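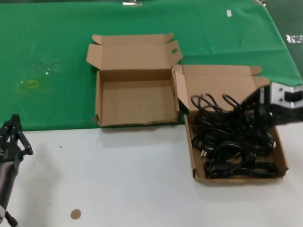

Figure 5. Table layout for the cord task: open empty box at center, box of black cables to its right.

4.2 Why cords are the worst thing in the drawer

I'll admit I picked cables for this part of the study out of spite. My own hall closet at home has a bag of them, and I've moved it through three apartments without ever opening it. When Judite Morais and I went through the 134 household clutter diaries we collected in July, cords kept coming up, usually with some swearing attached. People fold towels, they stack plates, they line up shoes, and then they drop every charger they own into a box and shut the lid.

So what makes a heap of cord such a pain to sort? Part of it is that you can't see where one ends and the next begins. In Figure 5 there's a metal-pronged plug showing on the left side of the pile, and that's the kind of thing our diary writers said they go for first (me too!). You grab the plug, you pull, and half the heap wants to come along. Svitlana Tymoshchuk, who coded the diaries with us, started calling this "lifting the nest," and the name stuck. Of the people who wrote about cords at any length, 24 described it in nearly the same words.

The second box matters more than I expected. In our first plan, which we called Elton, people just laid sorted cords on the bare tabletop, and the cords slid back together or got swept up with the wrong pile. An open box with walls gives a cord somewhere to stay put while you deal with the next one. We kept the boxes plain brown cardboard because that's what most of the diary households were using anyway, and the folding lids were handy for closing things up at the end of a session. I also like the green cloth under the boxes, wrinkles and all, since black cord shows up so well on it.

Afonso Vilela argued for giving people twist ties from the start. I was against it, and we went back and forth for a while before agreeing to save ties for the second round, reported in Section 4.3.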